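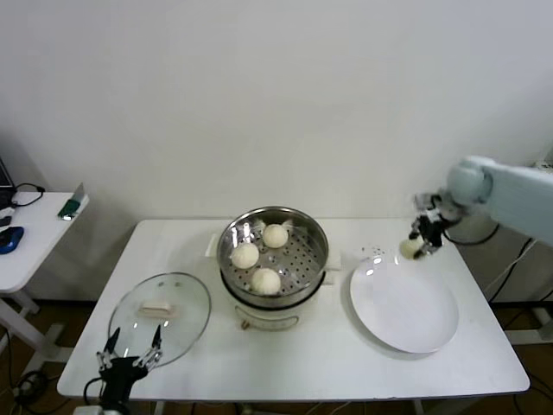
Is one small electric steamer enough for the Venbridge breakfast table? For the present number of guests it is enough, if the buns are cooked in small lots and served at once.

Progress report to the Soller fund, February 2023
Prepared by Ekow Appiah

Since October we have served steamed buns on 40 mornings. The steamer stands in the middle of the white table by the wall, with the serving plate on the right. The glass lid is put down flat on the left when the buns are ready. This order works well for us – the hot basket is always close to the plate and we do not carry it across the room.

We tried to put more buns in the basket, but they stuck together and the skins were torn. Now we leave space between them. The cooking takes longer in total, and almost 5 lots are needed on a busy morning.

From the grant we have bought the steamer and two plates. The flour comes from Krajčí, and their price has gone up two times. I will send the receipts separately.

Still open is the question of a second steamer. Cituvau has offered us a used one, but I did not see it yet. I would like to test it before we ask you for any more money.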